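3. Method

The survey was carried out in January by Nabila Harahap and Hidayah Manurung as part of the second-year course in household resource studies. Its purpose was to establish how much usable soap is discarded in student housing and whether residents would accept a simple system for collecting it. Two residence halls took part, Limness and Solness. Together they house 854 students, of whom 800 received the questionnaire by internal mail.

Residents were asked how often they bought bar soap, at what point they threw a bar away, and where partly used bars were kept. A separate group of 50 residents agreed to save their leftover pieces for the length of the study and to hand them in at the Hartono laundry room on Tuesday evenings. 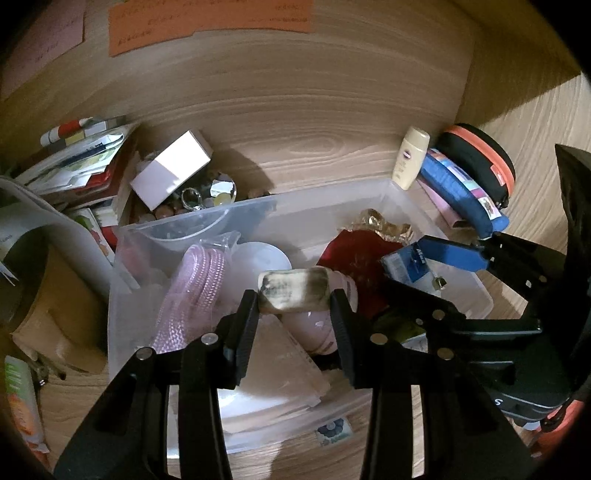
Storage proved to be a larger factor than the authors had expected. Respondents who kept soap in an open dish by the sink tended to finish the bar. Those who put it away in drawers or cabinets often forgot it and bought a new one - in several cases more than once in the same term. Price had little influence on either group.

3.1 Limitations

The questionnaire did not separate bar soap used for washing hands from bar soap used for laundry, and a few respondents wrote in the margin to ask which was meant. Liquid soap was left out entirely. The return rate from Solness was lower than that from Limness, possibly due to the exam period, and the two halls are therefore not compared directly in Section 4.

Pieces handed in were weighed on the kitchen scale in the Filla teaching room.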